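Workshop notes, July: handheld grippers with marker cubes

Shares 12 | Comments 8

The pair of handheld grippers built in the Pikonwood workshop is now in regular use. Both have a white cube mounted close to the jaws, and every exposed cube face carries a square black-and-white pattern. An overhead camera finds the patterns and software works out where each hand is and which way it points. The recorded motion is later replayed on the arm at the back bench.

Most of the past month went into the cubes. The first set was printed with a 0.2 mm layer height and the patterns were glued on as paper. Paper edges lifted at the corners, and a lifted corner shifts the detected outline enough to spoil the angle estimate. The current set uses matte vinyl, cut slightly undersize so that a white margin remains on all sides. Keep the margin. Detection drops sharply without it.

Leonidas Christodoulou rewrote the calibration script, now named Vindness. It takes 679 stills of a gripper turned slowly by hand and solves for the offset between cube center and jaw tip. Run it again after any change to the jaws, including new pads. Old offset files are not compatible and should be deleted from the shared drive.
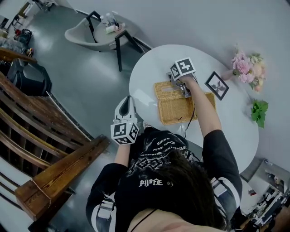 Tabletop tasks remain the main test. Small household objects are picked up, moved and set down, with one gripper holding position while the other works. Reaching into an opening is the harder case: the jaws disappear from the overhead view and their position has to come from the cube alone. Keep at least one full cube face turned up toward the camera. If the wrist rolls too far, the track jumps and the take has to be cut.

The dataset stands at 3,192 takes. Takes shorter than two seconds are dropped on import. File names follow the Tzavaras scheme (task, operator, take number, no spaces).

Open items: cable strain relief at the handle, a softer return spring, and a lens with less distortion toward the corners. The spring on order from Cametti is 8 mm in diameter and should fit the existing pocket. Print files for the handle are in the workshop folder under revision 12. Anyone printing a new pair should use that revision and leave the cube seat unsanded.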